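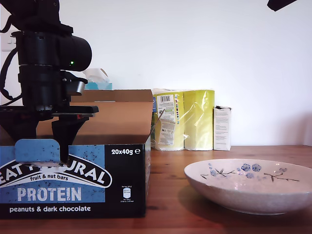 Skanix opens its teaching kit for robot arms to smaller packing firms

Stadier, 1/23/19 – Skanix announces today that its teaching kit, Gurkiline, can be ordered by small and medium packing firms. Until now it was used only by partners in a closed trial. With Gurkiline, a worker shows a task to the robot arm, and the arm learns from what it was shown. No programming is necessary.

There are two ways of showing. In the first, the worker holds the arm by the wrist and leads it by hand to the object, closes the gripper with a button, and leads it to the place where the object must go. In the second, the worker sits at a desk and moves a small control handle, and the arm follows at the same moment. Both ways can be mixed in one task – for example, the long movement by remote control and the last centimetres by hand.

During the trial, the partners recorded 1435 demonstrations. The work was done on ordinary tables with ordinary goods: cartons of snack bars, tissue boxes, packages in shiny plastic film, ceramic bowls. Shiny film and open cartons were the most difficult, and 896 of the demonstrations concern them. For a simple task of picking and placing, Skanix recommends to record around 80 demonstrations before the arm is allowed to work alone.

"Our customers know very well how a carton should be emptied, but they could not explain this to a machine," says the product team of Skanix. "Now they can show it with their own hands, and if it is wrong, they show it again."

The logistics company Boutros, which took part in the trial, will install the kit at its packing tables in April. Its workers will receive one day of training each.

Gurkiline includes the control handle, the wrist button, the recording software and a printed manual in English. The software keeps up to 2000 demonstrations, and older ones can be moved to another disk. The robot arm and the gripper are not included.

Orders and questions are received by the Skanix sales office in Stadier. Visits for a demonstration are possible by appointment.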